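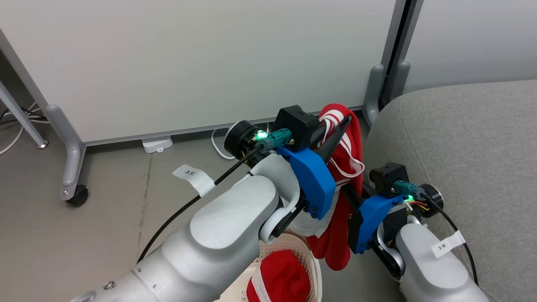
Red with white stripes, held up above the basket.

Hello, and welcome to Storix!

I'm Reshma Oosthuizen and I run a clothes business, if you can call it that when so much of the day is spent looking for the other sock. We take in used sportswear, sort it, wash it, mend what needs mending, fold it and get it back out to clubs, schools and families who want decent kit without paying new prices for it. Tracksuits, football shirts, netball skirts, swimming robes, those enormous padded coats that substitutes wear. If somebody has sweated in it, we've probably had one through the door.

How it started

My two boys grew out of everything at once. One November I had a hallway full of training tops and a school asking me for another new set in a slightly different blue, and I lost my temper a bit and put a note up at the swimming pool asking if anyone wanted to swap. By the end of that week I couldn't open my own front door properly. People were leaving bags on the step with no name on them!

I carried on from the garage for two winters (my car lived outside and has the rust to show for it) and then we took the ground floor at Benavides Yard, where we still are. It used to be a carpet showroom, so the floor is lovely and the light at the back is terrible. We've got long tables down the middle, rails on both sides, and a mending corner by the radiator that people fight over from October onwards.

What happens to your bag

Everything gets tipped out and sorted by type first, then by size. We used to do it by colour, and it looked beautiful, and it was hopeless for finding anything. Washing is next, at thirty degrees unless it really needs more, and no softener because it ruins the stretchy fabrics. Then somebody checks the zips, the cuffs, the elastic and the knees. Knees are where tracksuit bottoms go to die. If they can be patched we patch them, and if they can't, the good bits go into the scrap drawer for waistbands and pocket linings.

After that it's folding, and I do need to talk about folding for a minute.

I thought I could fold. I'd been folding for forty years! Then Kumiko Sakamoto came to work with us and quietly refolded an entire shelf while I was on the phone, and it took up half the space. Track bottoms go leg on leg with the side stripes lying along the same edge, then up in thirds from the ankle. Jackets get zipped to the top first, arms across the back, and then in half, and the collar stays outside so you can read the size without pulling the whole pile over. Slippery fabric wants smoothing flat before each turn or it slides off in every direction the minute you let go. Shorts we do in half and half again and stand on their ends like books. There's a sheet of instructions taped to the end of the big table, much amended in biro, and you're welcome to a copy if you ask.

It does matter, by the way. A coach coming in for a whole team's worth of kit wants to run a finger down a stack and pull out what's needed, and when it's all been shoved in anyhow we lose an entire morning putting it right again.

Who we are

There are five of us on the payroll and a few more on Saturdays. Kumiko has the shelves and the folding tables. Waqas Dogar drives the van and does all the collections, so if you've had a text saying "outside in 5" it was him. Zdenka Perić does the mending, and she can put a new zip in a jacket faster than I can find the old one's slider. Yasuo Tsuji looks after orders and the website, and wrote most of this page until I came along and made it longer. I do the bills, the school visits, the tea and a good deal of the sorting.

Some numbers, as people do ask

Last year we sent out 4,000 pieces, which made me cry a little in the stockroom. We supply 37 clubs and schools, and 1,451 of those pieces went in our start-of-term packs, where a child gets a full PE kit in one go. The smallest order was one left football sock. We had it, too.

What we'd love, and what we can't take

Yes please to tracksuits, shirts, shorts, hoodies, coats, base layers and goalkeeper gloves with some grip left. Club badges are fine, we can usually find them a home in the same club. Children's sizes go quickest and we never, ever have enough age 9 to 10.

No thank you to underwear, single shoes, gumshields (you'd be surprised) or anything that's been in a shed with mice. Please empty the pockets. We keep a jar of what we find and it's currently mostly hair bobbles and one very nice whistle, which is yours if you can tell us what colour the cord is.

Coming to see us

We're at Unit 63, Benavides Yard, through the green gates and past the tile people. Open Tuesday to Friday, ten till four, and Saturday mornings until one. Park in front of the building if there's room, otherwise go round the back, but don't block the tile people because they've been very patient with us. Ring the bell twice, as the dryers are loud. If you've got more than four bags, message us first and Waqas can come to you.

Kettle's nearly always on.

Reshma x

Page last updated Sunday, January 15, 2023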